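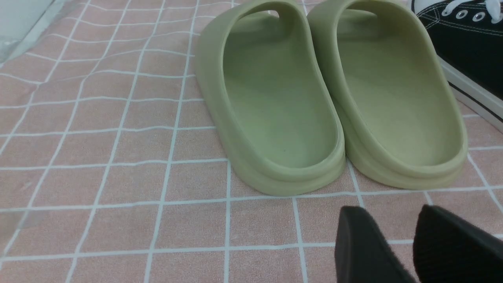 Green slides on the pink tile

Ticket 3733: sump pump alarm keeps going off
Opened in July by hallwaybasement
2 comments

OK so this is my second go at the Rosix water alarm and I'm writing it all down this time, so I don't repeat myself like I did with the dishwasher.

Error on the panel is 32. The manual says "float fault" and stops there (thanks, manual!). It chirps at 4 a.m., goes quiet for a bit, then starts up again while I'm making coffee.

Tried so far:
- Pulled the plug, counted to sixty, plugged it back in. Quiet until dinner, then 32 again.
- New battery. No change.
- Wiped the float with vinegar. It was pretty gunky and I really thought that was it! Nope.
- Swapped the Otosow cable for the old one from the garage. Still chirping.

Support wrote back and asked for the firmware number, so I dug around in the menu and it's 1512. They want me to hold the reset button until the light goes orange. Mine goes green, then red, then nothing. Held it way longer than they said too.

Update: bent the float arm up a hair and it's been quiet since lunch. Leaving the ticket open until I get a full night out of it.

Related tickets
Hakim timer loses its clock after a power cut
Ovau dehumidifier won't drain through the hose
Rosix panel stuck on the language screen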